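PRESS RELEASE
For immediate release – 13th May

Can a machine clear the table yet? Golludwood opens its chores trial to visitors 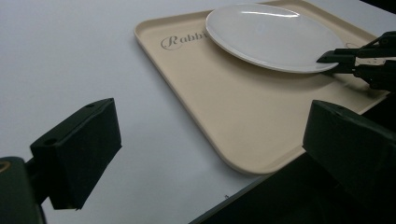
A black gripper at the rim of a white plate on a beige tray, part of the tableware work at Golludwood.

Golludwood, the household automation workshop, is to open its doors to cafe owners, care home managers and anyone else who has ever asked when a robot will do the washing up. Short answer: not this year. Longer answer is what the open afternoons are for.

The trial, called Lalo, has been running since December. It looks at plain jobs only. Lifting a plate. Putting a plate on a tray. Wiping down, folding a tea towel, filling a shelf in a small shop. No cooking, no stairs, no pets.

Plates get the most time. A plate lying flat gives a gripper very little to hold, just the rim, and a shiny glaze can confuse a camera that copes perfectly well with a cardboard box. Trays are worse in some ways. Low edges, and the plate slides if it's pushed from the wrong side.

"People come in wanting to see the clever stuff and we show them a plate," said Rhea Lumanlan, who leads the trial. "They're disappointed for a minute or so. Then they try it themselves with the hand-held gripper and go a bit quiet. Two stiff fingers, no feeling in them. It's hard."

The hand-held grippers are the main draw for visitors. A person works one through a chore at their own pace and the movements are recorded, then used to train the arms. Golludwood has set itself a target of 1,000 recorded plate lifts before it moves on to cups. Bowls after that, if the budget allows.

WHERE THINGS STAND

In the last full round, the arm was given 500 attempts at moving one plate from a tray to a table. The team is publishing the faliures along with the successes, and a full table of results will be handed out on the day. Main findings so far:

Single plates, clean and dry, on a pale table in good light – reliable enough to show in public.
Stacked plates – not reliable. The arm tends to take two.
Plates with food left on – not attempted with the arm yet.
Cutlery – poor. Forks especially.
Shelf filling, boxed goods – good, but slow.
Shelf filling, bags of crisps or pasta – slow and not good.

Speed is the sticking point for shops. Remedios Salazar runs the Baluyot grocery and lets the team test in her stock room after closing. She has seen the shelf arm on 9 evenings now.

"It did a row of tins very nicely," she said. "My nephew would have done the aisle. But he doesn't want to work nights and I can't blame him, so I'm still interested. I've told them I'll buy one when it can do the bread without squashing it."

Elturura, which makes the finger pads and mounts used in the trial, is supplying spare sets for the open afternoons so more visitors can have a go. Pads come in 6 shapes. The flat ones are currently preferred for crockery, though there is some disagreement in the workshop over this and visitors are welcome to join in.

"I'd use a softer pad, Rhea wouldn't," said Hamidreza Kazemi, product engineer at Elturura. "We've had this conversation a lot. A flat pad gets under the rim, I'll give her that. A soft one forgives you when you get the angle wrong, and you will get the angle wrong."

WHAT VISITORS CAN DO

Try a chore with a hand-held gripper. Watch the arm at work on plates and boxed goods. Put questions to the team, including awkward ones about cost. There is no price to announce and no product on sale, please don't ask for a brochure as there isnt one.

Care homes are particularly encouraged to come. Vichien Phromma, who looks after the tests on trays and tableware, wants to hear how trays are really loaded at mealtimes: what goes where, how full, which bits get knocked over.

"Our trays are very tidy," he said. "One plate, lots of room round it. I'd like somebody to come and wreck that for us."

Old crockery gratefully received, chipped is fine. Plain or patterned. Trays too, any size, printed ones very welcome.

PRACTICAL DETAILS

Open afternoons are free but places must be booked, as the workshop is small. Children over ten welcome with an adult. Flat shoes please, there are cables. Step-free entrance at the side, ring the bell and wait.

Tea and biscuits provided. Served by people.

Press contact: Renato Layug, Golludwood press desk. Interviews with the team can be arranged before or after each session. Filming by prior agreement only, and not in the Baluyot stock room.

ENDS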